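Search this journal Go Advanced search
Print this page | E-mail this article
Last updated: September

4.2 Low dividers and the use of the desk surface

In the former section we considered the shared desks at the Kondulcombe site from the side of floor area. In the present section we turn to the surface of the desk itself, and to what people keep on it. The question is simple, but it has not received much attention in the studies we reviewed. When two persons sit face to face and only a low panel stands between them, how much of the surface do they treat as their own?

All desks on the second floor were ordered with a white top. A low divider was chosen in place of a high screen, following the wish of the staff to keep daylight at every seat. The cost of this choice is that small personal items stay in view of the whole room. Figure 7 gives two views of a long desk. Its black divider has rounded corners and is mounted low over the desktop on two small white clips, one toward each end. A monitor and a small group of items, among them a blue-and-white container and a small bottle, are kept at the far part of the desk, while a dark bottle stands at the near left. 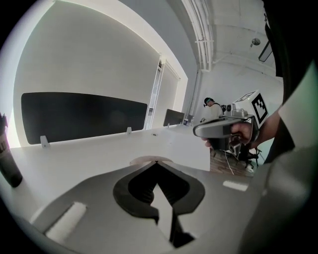

Kadir Dönmez objected, when he read an early draft of this section, that a divider of this height does not divide anything, and that people respect the middle line of a desk equally well when there is no panel at all. He asked us to compare with the desks at Tamgate, where the panels were taken away during repainting and were put back only after several weeks. We think this objection is fair, and we followed his advice as far as our material allowed.

At Tamgate we had kept written notes from 122 desk visits, made at nine in the morning and again at four in the afternoon. During the weeks without panels, items were placed across the middle line more often, but most of them were papers and cables. Cups and bottles almost never crossed. The users whom we interviewed explained this in terms of spilling: a drink is kept where its owner can reach it without looking. After the panels came back, the papers returned to their own side within a few days. The cables did not, and at some desks they were still passed under the panel when we finished the notes.

We conclude from this that the low panel has an effect mainly on flat things. It gives paper an edge to stop at. For standing things the habit of the user is stronger than the furniture, and a higher panel would probably not change it. One participant at Kondulcombe also used the foot of the panel as a place to lean envelopes, a use which the supplier, Fernandes, had not foreseen in its fitting guide.

A second matter is the free surface in front of the user. Several participants complained that the desk looks large in the morning and small after lunch. Part of this impression comes from work that is done standing, when the hands need an open area and anything near the front edge must be moved away first.

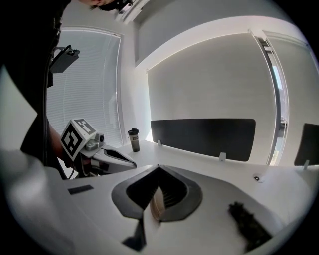
For tasks of this type the depth of the free area is more important than its width. Participants who pushed their items back toward the panel reported less disturbance than those who pushed them to the side, where the items soon reached the neighbor. We therefore recommend that the monitor be placed near one end, and that the middle of the desk be left without fixed equipment. Zerrin Şimşekoğlu suggested a narrow shelf over the panel for the small items. We did not test such a shelf, and it may take away some of the daylight for which the low panel was chosen. The matter of light is treated in Section 4.3.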